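Home | About the Fund | Grants | Reports | Contact

Dutau Furnished Homes Program: Progress Report to the Stalico Fund

Last updated: October 19, 2020

1. Purpose of this report

The Dutau Housing Association submits this report under the terms of its grant from the Stalico Fund. It covers work carried out since March on the furnishing of homes for tenants moving out of temporary shelter. Spending is within the approved budget, and no change to the grant is requested at this time.

2. Homes furnished

The association has furnished 25 of the 30 homes named in the grant agreement. All of the completed homes are let, and tenants have signed for the contents. The remaining five are in the Codolau building, where repairs to the heating system delayed access. The landlord has now released the keys, and delivery of beds, tables and storage pieces is being arranged floor by floor.

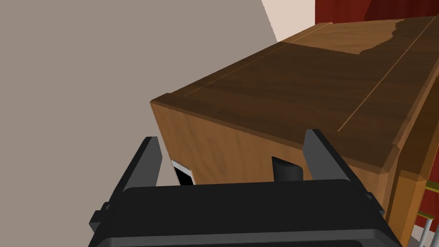 Do tenants have to return the furniture when they leave?
Furniture becomes the property of the tenant after three months in the home. Before that point it stays on the association's inventory and is passed to the next household if the tenancy ends.

3. Purchasing and storage

Most items were bought through a single supply contract with Tuhumury. The supplier kept to the agreed prices, although mattresses arrived late on two occasions and the association had to borrow stock from another program. A revised delivery schedule is in place. The contract also allows damaged goods to be exchanged without charge, and this right has been used for several chairs and one wardrobe.

Tenants may now choose between two sets of bedroom furniture – a change made after early households reported that the standard pieces did not suit smaller rooms.

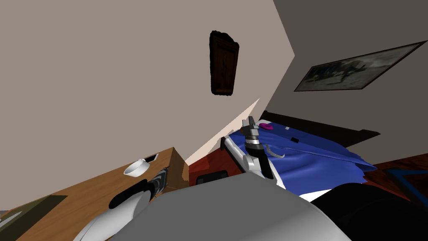

The choice is made at the pre-tenancy meeting and recorded on the household form. Staff report that the meetings take slightly longer as a result, but that fewer exchanges are requested after move-in. The association intends to keep this arrangement for the rest of the grant period.

4. Tenant support

Each household receives a home visit soon after moving in. Visits were replaced by telephone calls for part of the period and have since resumed where tenants agree. The most common requests concerned curtains, kitchen goods and help with utility accounts. A small hardship reserve of $3,186 remains available for these needs.

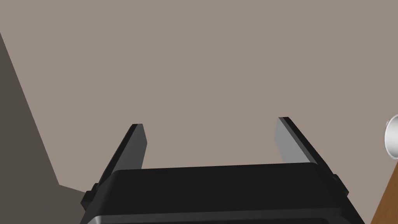

5. Work planned for the next period

The association will complete the Codolau homes, renew the supply contract and carry out a full inventory check. A final statement of accounts will be sent to the Stalico Fund once the last deliveries have been invoiced.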